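Skoltis Parent Health Group
Minutes, Sunday meeting, 2018-07-29
Held at Mulcahy Hall, side room. Started late, door was locked.

Minutes of last meeting: read, one fix (the leaflet count was 200, not 100). Approved.

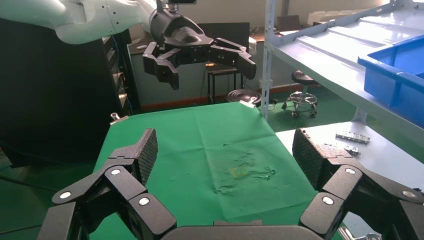
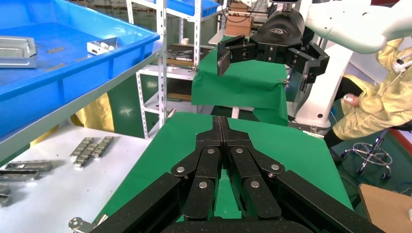

Green cloth on the table in both.

1. Sleep leaflet for new parents
Draft three passed round. Most liked it. Too long on page two, the part on naps repeats itself. Agreed to cut it and put the safe sleep advice first: on the back, flat firm surface, nothing loose in the crib. Clinic nurse to check wording before it goes out. Print run 700. Spanish version to follow, same layout.

2. Vitamin D drops
Long talk. Several parents told different things by different doctors about when to start. Group does not give medical advice, this was said twice. Agreed: leaflet will say "ask at your baby's first checkup" and leave it there. Question on whether formula-fed babies need them too, goes to the nurse as well.

3. Talk on iron in pregnancy
Speaker can do February, evening only. Some wanted daytime because of childcare. No daytime slot at the hall. Evening it is, babies welcome. Room holds 80. Sign up sheet at the front desk, not by email, email was a mess last time.

4. Money
Horidari fund grant came in, $700. Leaflet printing takes $200 of that. Request for $100 for tea, cups and a new kettle, agreed with one against. Receipts in the blue folder please, two still missing from spring.

5. Breastfeeding drop-in
Numbers down over the summer. Sign on Simon Street is faded and points the wrong way since the roadwork. New sign to be orderd. Also the scale needs a new battery. Keep the drop-in weekly for now, look again in the fall.

6. Any other business
- Chair pads: no decision.
- Someone left a gray diaper bag last time, still in the closet.
- Hall wants the room cleared by nine from now on.
- Request for a session on teething and fevers. General support, need a speaker. Carried over.
- Web page still has the old phone number. Fix this week.

Actions: cut leaflet page two, nurse questions (items 1 and 2), book hall for Febuary, order sign, battery.

Next meeting same room, date to be set once hall sends the calendar. Closed 8:50.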